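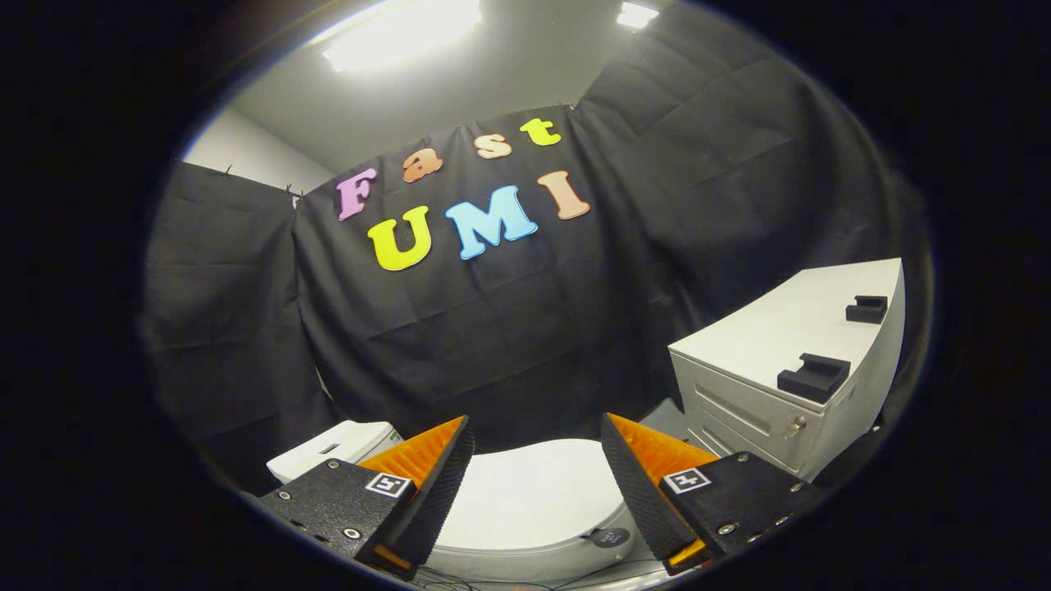 Eltside Fall Outings Club – Trails and Orchards Section

Notes from the corn maze at Penik Farm, October 16, 2022. Posting these in order so the people going next weekend can plan. Long thread.

1/ Parking is in the mowed field past the farm stand. Enter from the north gate. The south gate is exit only and they do enforce it. The field slopes toward the creek, so the lower rows get soft after rain. Park high if you drive anything low.

2/ Tickets are sold at the red shed. Card reader worked on the second try. The maze and the hayride are separate tickets. The apple barn is free to walk through.

3/ The maze covers more ground than last year's. Same field, but the planting now runs up to the windbreak on the west side. Corn was well over my head for the entire route. Rows are tight, two people side by side at most.

4/ There are 21 numbered posts inside. Each has a hole punch with a different shape. You get a card at the entrance and punch it as you go. Post 14 had no punch, just the chain. Staff accept the card without it.

5/ My time was 40 minutes for all the posts. I went clockwise and kept to the outer path until post 9, then cut in. The group ahead of me started with the center and were still in there when I came out.

6/ The map on the back of the card is drawn with south at the top. Turn it over before you start. The bridge is the only landmark that shows on the map and can also be seen over the corn.

7/ Strollers: the outer loop is fine. The inner section has stubble and ruts. A carrier is a better choice.

8/ Pumpkins are priced by weight this year. There are two scales by the wagon rack. The left one read heavier than the right one on the same pumpkin. I used the right one.

9/ The field near the road is picked over. Walk to the far end, past the irrigation pipe. The vines are still green there and the stems are solid. Check the underside for soft spots before you carry anything back – it is a long walk with a bad pumpkin.

10/ Wheelbarrows are first come, first served. Most had low tires. Check the tire before you load it.

11/ Giant pumpkin weigh-off: the Begović patch entry took first at 600 pounds. Second place went to an entry from Wavov. Both are on pallets next to the cider press until the end of the season.

12/ Cider is pressed on site and sold by the half gallon. It is unfiltered and settles quickly. The donut line and the cider line are the same line until the counter, then they split. Stay left if you only want cider.

13/ Apples in the barn when I went: Jonagold, Empire, Cortland, a few crates of Northern Spy. The Spies were small this year but firm. I bought a half bushel and will store them in the garage until December. Last year's kept well in the same spot, wrapped in newspaper, one layer deep.

14/ The hayride runs a fixed loop to the woodlot and back. No stop at the pumpkin field, which is a change from last year. If you want pumpkins, you walk.

15/ Correction to 4: post 14 has a punch, it had been moved to the back side of the post. Thanks to the member who checked.

16/ Locker code for the club wagon at the trailhead is still 2223. Return the wagon with the rope coiled. Last time it was left under the wheels.

17/ Next outing is the ridge trail, Eltside end. Leaf color up there is past peak on the maples, oaks still turning. Bring a second layer.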